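Home Visits Archive About Contact

Print this page | E-mail this page

A Sunday at the Kowalczyk Building

The Kowalczyk building used to make hats, then nothing, then for a short while the decorative boxes hats no longer came in. It is now home to the Wuster Household Skills Fair, held once a year on the second floor, up a staircase whose steps are all slightly different heights. I counted it as my first exhibit.

Admission is two dollars, paid to Loretta Sorensen, who stamps your hand and asks whether you are here for Ironing or Folding. I said I was only looking. She wrote me down under Folding.

I had come mostly out of spite. My sister went last year and has since spoken about drawer organization in a tone I can't compete with. The fair fills one long room, with the stands down the window side and the demonstration tables down the other. The window side is where they sell you things. Jastosent had a rack of garment bags and a bowl of mints. Zedska was showing shoe trees in 76 sizes, a number printed on its banner in letters taller than the salesman. I asked him who wears the smallest. He thought about it for longer than I expected and offered me a leaflet.

The ironing was at eleven. Booker Mbeki did a pleated skirt in front of a crowd three deep, talking the whole time about water, on which he has strong views. I learned that my iron is probably ruined and that I am the one who ruined it. He then took questions, most of which were confessions.

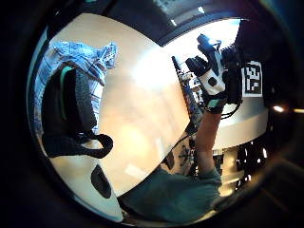
Packing had the afternoon, and it was the part I had privately hoped to be good at. Wendy Ashworth runs the session, and she begins by asking everyone how they pack for a weekend away. A man near me said "badly" and got a nod of respect. Her whole method rests on dealing with shoes before clothes, shoes being the only things in a bag that refuse to bend to your wishes. My own packing goes the other way around, and the result generally looks like what we had on the tabletop: a blue-and-white plaid heap with a black shoe on top of it, the shoe's mint-green stripe being easily the tidiest line in the arrangement. Wendy's advice for a shirt in that state is to shake it hard, twice, and lay it face down before you start having opinions about it. The shoe goes in a bag of its own, sole against the wall of the suitcase, with socks stuffed inside.

I tried all this with my own overnight bag and got it closed, with one sleeve on the outside. Vaughn Begay, working beside me, had produced something the size and firmness of a brick. He said he'd been coming for years and that the brick was new.

Lunch, which I should have mentioned earlier, is a cheese roll or an egg roll. The egg ones go first. There is a coffee urn by the fire door with a sign asking you not to lean on it, and a person leaning on it.

The last hour belonged to the fitted sheet. Latrice Fitzsimmons has folded one on that floor every year since the fair began, and the room goes quiet for it in a way I associate with gymnastics. Corners into corners, a flick, a flat rectangle. She did it again slowly for those of us who had been watching her face. I went home and tried it on the landing — the sheet is now in the closet, in a shape, with the door shut on it.

If you go: the bus stops across the street, the elevator is for deliveries, and the mints at the Jastosent stand are the good kind. There is said to be a smaller fair in December, all gift wrap. My sister has already booked.

Last updated: 5th May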